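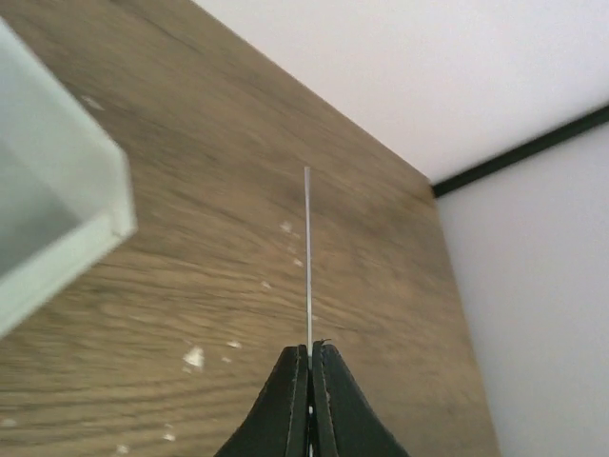 Does the Danier oil keep water rings off a tabletop better than the plain wax we already use? Going by four test boards, it doesn't, and the tin costs more.

2 min read

March, 4 pm. Duvon's leaflet promises 1000 wipes before a second coat. No mention of what cloth, or how hard. I gave board 2 a damp cotton rag and it looked dull long before I got bored.

Chia-hao Mak thinks I put it on too thick. Possible. The Westerberg wax went on just as badly and still came up fine, so I'm not convinced.

Batch 3377 smells sharper than the last tin. Write to Duvon and ask. Leave the boards under cups overnight, look again before lunch, and don't order more until then.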